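Sarantis Forum > Home and Hobby > Rooms and Decorating

Topic: Dark wall with grid lines in a small room, good or bad idea?

gudrun_s
Posted Dec 25, 2018
Hello all. I have the small room at the back of our flat free now and I would like to make from it a games room for my two nephews and, I admit, also for me. My plan is one wall almost black with thin red lines in squares. The other walls stay white. My husband says the room will look like a cellar. The window faces north. Has anybody painted such a wall and lived with it?
Gudrun Sauerland

kamrul_w
North window and black paint, I would not do it. We had a dark blue wall in the old flat in Prestska and we had the lamp on at lunch time already in autumn. After 2 years I painted it white again and it needed 5 coats. Think about the day when you want to go back.

Filippos_K
I don't agree with Kamrul. One dark wall does not make the room dark if it is the wall which has the window in it, because you look at this wall against the light anyway. The problem comes when people paint the wall opposite the window. Which one is it at you?

gudrun_s
It is the long wall on the left when you come in, so beside the window. The ceiling is white and stays white, this is not for discussion in my house :)

aliki.x
I like the idea very much! Do not listen to the husbands. But please make the squares big. I had small squares in a hallway once and after one week my eyes were tired from it. Also a grid shows every mistake of the house. If the floor is not level, the lowest row of squares will tell it to all your visitors.

In this computer picture the grid is red on nearly black. 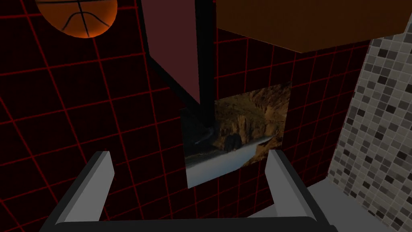
Red grid on a nearly black wall, with a basketball at the upper left

You see that the lines are thin. I think this is the secret, with thick lines it becomes a chess board.

kamrul_w
Nice, but in a computer picture there is no dust and there are no children's hands. Matt black shows every finger. If you take the satin one it shines, and then you see the roller marks. I am sorry to be always the negative person here.

spyros.laz
I am a painter by profession (37 years I would like to say, but my wife counts less). Some practical points.

The red must be painted on a light base if you want it strong. So you do it the other way: first you paint the whole wall red, let it dry for a full day, then you put the tape where the lines should be, then one thin coat of the RED again over the edges of the tape so it closes, then the black. When you pull the tape the line is sharp. Pull it while the black is still a little soft.

For measuring, start from the middle of the wall and not from the corner. Then both ends have the same cut square.

I used Flevico wall paint for this kind of work and Bondness tape. Other brands are also fine, but do not save money on the tape.

Spyros Lazaridis

Filippos_K
Why the red again over the tape? I always use clear varnish for this.

spyros.laz
Varnish works also. But with varnish I had once a shine beside the line that did not go away. With the same red you cannot see it.

Filippos_K
With matt varnish there is no shine. I have done it in my own kitchen and it is good until today. But all right, everybody has his method.

gudrun_s
Thank you Spyros, this I would have done wrong for sure, I wanted to tape the black wall and paint the lines last. Aliki, how big were your small squares? I was thinking of the width of my hand.

aliki.x
The width of a hand is what I had! Please take at least double, better three times.

kamrul_w
If you do it, then paint first a big cardboard and stand it at the wall for some days. Look at it in the morning and in the evening. It costs almost nothing and your husband can also vote.

gudrun_s
The cardboard is a good idea, I will do this when the shops are open again. I will write here how it looks.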